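# Replacing the finger pads on a hand-held gripper

Applies to the Cunberg hand-held gripper, both the older and newer jaw blocks.

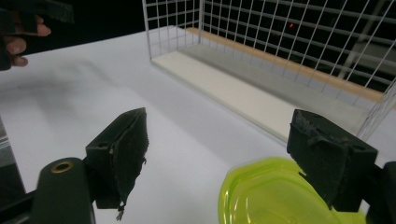

Finger pads are the part of this tool that wears out first, and they should be looked at every time the gripper comes off the shelf. Most of the wear comes from picking up hard-edged items and from closing the fingers on nothing. Check both sides, as they seldom go at the same rate. The left pad is torn along its lower edge with a loose thread hanging from it, and the right one is scuffed and peeling with rough edges. Pads in that state should be changed before any more work is done. A loose edge folds over when the fingers close, and the grip width reading will be out by the thickness of the fold.

## What you need

- A pair of new pads, cut from the Bredura sheet in the drawer
- Plastic scraper
- Isopropyl alcohol and lint-free wipes
- Contact adhesive
- Sharp knife and steel rule
- Two small spring clamps
- 3 mm hex key
- Feeler gauge

Don't use the thicker Fothergill foam. It sticks well enough, but the fingers won't close fully and the zero has to be set again every time it compresses.

## Taking the old pads off

1. Switch the gripper off and unplug the data cable.
2. Open the fingers as far as they will go. On the older blocks you can work with them in place. On the newer ones, take out the screws at the base of each finger with the hex key and lift the finger off.
3. Mark the fingers L and R on the back with a paint pen if they aren't marked already. They are not interchangeable.
4. Start at the loosest corner of the pad and peel slowly towards the base. If it tears, leave the scrap and come back to it with the scraper.
5. Scrape off the old glue. Keep the scraper flat - a gouge in the block will show through as a high spot once the new pad is on.
6. Wipe the face with alcohol and let it dry for 10 minutes.

Any loose threads should be trimmed or pulled out at this point. They can work their way into the slide, and getting them out means taking the carriage apart.

## Fitting the new pads

Cut both pads from the same part of the sheet so the thickness matches. Use the old pad as a guide for length only if it still has its full outline. Otherwise use the steel template that hangs beside the Gakon cell.

1. Spread a thin coat of adhesive on the block and on the back of the pad. Go right to the corners.
2. Wait until the glue is tacky and no longer strings when touched.
3. Line up the pad at the base of the finger first, then press it down towards the tip. You only get one go at this.
4. Trim any overhang flush with the block. An overhang at the lower edge is what usually catches and starts the next tear.
5. Clamp with a scrap of flat plastic over the pad and leave it for 4 hours. Overnight is better.

If the fingers were removed, refit them now. Do the screws up evenly, and stop when they are snug. The threads are brass inserts set in printed plastic and they will spin if overtightened.

## Setting the zero

Plug the cable back in and close the fingers gently until the pads touch. Check the gap along the full height with the feeler gauge. It should be even from base to tip. If it opens up at the tip, one of the fingers is not seated.

Hold the fingers closed and press the zero button for 2 seconds. Open and close them a few times and confirm the reading comes back to zero each time.

Next, do a short run of test picks. Use something light with a thin rim, such as a plastic lid, and then something with a wire edge. Pick each one up by the rim, turn the wrist over and hold. If the item slips, clean the pads with alcohol and try again. New pads are often a bit slick until the surface film is off.

## Recording the change

Write the month and the gripper number on the card in the lid of the case, along with which pads were changed. Always change both, even if one looks fine. If a set lasts less than a month, let Kelly Dawber know and keep the old pads in a bag with the card.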